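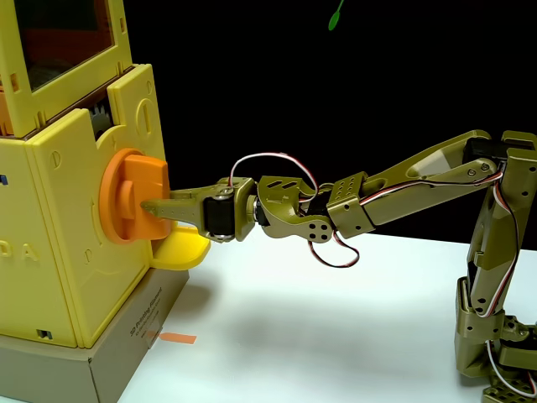
Knob-turning, November, second long session with the dispenser. Very pleased with today! I wanted to find out whether the arm can learn a twist from me leading it by remote, with no scripted path at all, and we're a good deal closer than we were. The hard part is still the approach. With two fingers you'd expect to pinch the orange paddle and roll the wrist, but what works much better in my hands is to bring the pointed finger up against the side of the handle and push it round. Farzana spotted this before I did. She'd been doing it by feel and assumed everybody was.

Setup as it stands: machine up on the filament box, arm on the right, Lullo running the teleop link, leader arm on the other bench so I can't bump the table. Black background behind. Lights left alone after lunch, which I want to keep to from now on because the window panel on the housing picks up reflections if you move anything.

Morning block, me driving. Slow. I kept arriving too high and sliding off the end of the paddle, then over-correcting. You can hear it in the servos, they grumble when you're leaning on the collar instead of the handle. Stopped at 10.40, had tea, went back in and told myself to come in low and wait before pushing. Much better straight away. The waiting matters a lot for the recordings too: with half a second of stillness before contact, the replay looks calm, and without it you get a horrid little stab.

Afternoon block, Farzana driving, me on the keyboard. She is so much smoother than I am. She rests her elbow on a folded towel and moves only from the wrist, and her traces in Lullo look like somebody drew them with a French curve. I've asked her to do the teaching session for Anoma when she's back from Broltham.

Numbers for the log. 101 demos kept today, which brings the Tista set to 584. Threw out 5 of mine from before tea, all slips. I was tempted to leave them in as "recovery" examples, but none of them recovers, they just slip. If we want recoveries we should record them on purpose: start from a bad contact, back off, come in again. Branislav is keen on this and I think he's right. Put it on the list.

Trained on the lot over the late afternoon and ran it with hands off the leader. First go it went to the knob, paused (it has learned the pause!!) and pushed. Full turn. I may have shouted. Next few were mixed, and two of them stopped partway with the finger still leaning on the handle as if it was thinking about it. My guess is that we end our demos at slightly different angles and it has averaged them. Farzana always goes to the stop. I let go early. So:

- everyone goes to the stop, every time, then backs straight off before ending the recording
- pause before contact stays
- come in low, pointed finger to the side of the paddle, no pinching for now

Cable note. The loop under the wrist is longer than I'd like and it swings when you back off fast. Hasn't caught on anything. Antonina suggests a loose tie at the bracket, but not so tight that it pulls at full roll. Will try it with the old tie first and check the wrist limits before any more recording.

The box under the machine: please leave it on its mark. Mine was a few millimetres out after lunch and the replay of a morning demo missed the handle completely, a lovely clean turn of empty air. The orange tape arrow on the table points at the box, so line up to that. Forough wants to start shifting the box deliberately so the set has some variety in it. Agreed, but as its own batch with its own label, after we've got the fixed position going reliably.

Rathnayake leader handles: the left one has gone sticky again at the trigger. Used the right one all day. Cleaned it with a dry brush, no real change. Demo 57 has an odd blip halfway through that I put down to this, before I swapped.

Tomorrow: cable tie, wrist limits, then another block with both of us ending at the stop. If the half-turns go away I'd love to try turning it back the other way, which means coming at the paddle from the far side and I've no idea yet how to get the finger round there.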